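4 min read

Project report: dropping blurry frames before they reach the planner

My part of the Graltcombe project was the bit of software between the head camera and the arm planner, and I went in thinking it would be a week of work. It ate most of March! The planner (we call it Flelley) picks a grasp point on the blanket from every frame it gets, and when the head moves it happily picks one from a smeared frame too. Then both arms head off toward a spot that makes no sense.

My first try was a plain sharpness score with a cutoff. It worked fine on tile floors and terribly on bedding — a quilted mattress scores low even when the camera is still, so I was throwing away good frames. I spent an embarrassing evening tuning that number before I gave up on it.

What I have now compares each frame to the last 34 and also checks the head joint speed.

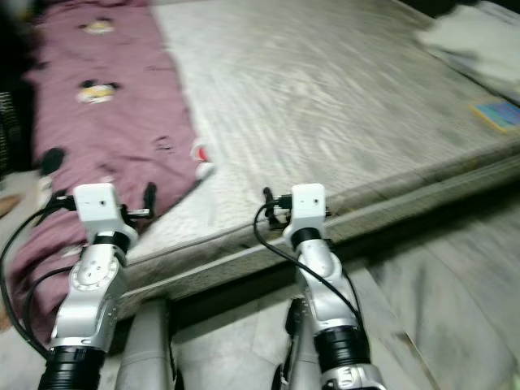
If both look bad, the planner keeps its old target for up to 200 ms and the arms hold position. I tested it on 13 recorded runs and only 2 still had a target jump, both while the head was tilting down fast. I think the joint speed messages arrive late there, but I haven't proved it.

Next I want to fix the timestamps — and clean up my config file, which is a mess.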